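We use cookies to remember your settings and to see which pages get read. Accept all | Manage preferences

Workplace > Automation > Threads

Fathima Gazi

A few people asked how it's going with the arms at the Enddale building, so I'm writing it up in one go. I run the returns and relabel floor there. I don't speak for Fitthorpe, I just work for them.

For anyone who doesn't know the job: stock comes back from stores or comes in from overseas with the wrong paperwork or a damaged label. We sort it, check it for leaks, relabel what can be sold and scrap what can't. Much of it is household cleaners. It's heavy on the wrists and it smells like lemon all day.

There are 38 of us over two shifts. In May the company put in 3 arms from Hjaltested, all on the picking side. The software that tells them what to do is called Avero. That's the part we deal with most, because it has the screen.

First thing that changed was where people stand. Before, two people picked out of the tote, one scanned, one did labels. Now the arm picks, one person scans and clears faults, and two people do labels. Same four spots if you count the arm.

Nobody was let go over it. I want to say that plainly since it's the first question I get. Four temp contracts weren't renewed over the summer, and you can decide for yourself if that's the same thing. The temps thought it was.

The arm is slower than a good picker. Our fastest person on the old line did a full tote while the arm was a little past halfway. But it keeps that speed at 4 in the morning and she didn't, and she'd tell you so.

What it's good at: boxes, cans, anything with a flat side and a clean barcode facing up. We stopped watching it on boxes by the second week.

What it's bad at: anything round and shiny that rolls against its neighbor. Also anything where the label has started to come off. The loose paper gets between the fingers and the plastic and the grip goes off center.

The fault call goes to whoever is on the scan spot. You walk over, hit pause, wait for the light, move the item, hit resume. If you skip waiting for the light the cell locks and you need a lead to reset it. Every new person does this once.

We logged 31 fault calls on one night shift in the first month, all on one cell. The person on scan that night said she'd walked more than when she was picking. We rotate that spot every two hours now. Before that it was whoever got there last.

Toilet cleaner is the one everybody brings up. Orange bottles, narrow neck, tapered at the cap end, and they don't sit straight when they're on their sides. 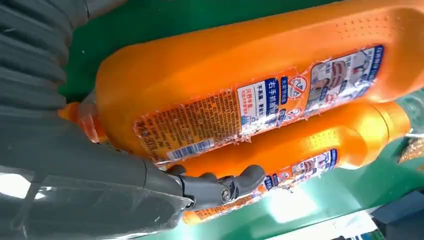

The labels on these are the real trouble. The paper wrinkles and tears, and then you've got a barcode on a surface that isn't flat. A person smooths it with a thumb without thinking. Avero marks it unreadable and asks for help.

So we changed the order of work. Torn labels get pulled by hand before the tote goes to the cell. It's an extra step that didn't exist before the arms, and it's not in the job description yet. I've asked for it to be added, with the grade that goes with it.

Training was half a day. It should have been two. The Hjaltested tech was fine and answered everything, but half a day covers start, stop and don't put your hand in there. It doesn't cover what to do when the screen says one thing and you can see another.

Wrist complaints on my shift are down. I don't have a number I'd put my name to yet. Two people who were on light duty are back on full hours, both on the scan spot. Their backs aren't doing any better, which I put down to the height of the totes.

It's quieter too, and not everyone likes that. On the old line you stood across from someone for eight hours and talked. Now the person on scan stands alone with the cell. A couple of the older hands asked to move to labels for that reason and I moved them.

The pay question is still open. We used to get a bonus past 100 totes a shift. The cell sets the pace now, so does the bonus still make sense? We have a meeting on it. I'll post what I'm allowed to.

If you work with something similar and you've found a way to handle loose paper labels, please reply. We've tried turning the totes and we've tried slowing the cell down. Turning helped a little.

More from this author
Night shift notes: why we moved the break table
What a relabel floor does, for people who keep asking
Tote height and your lower back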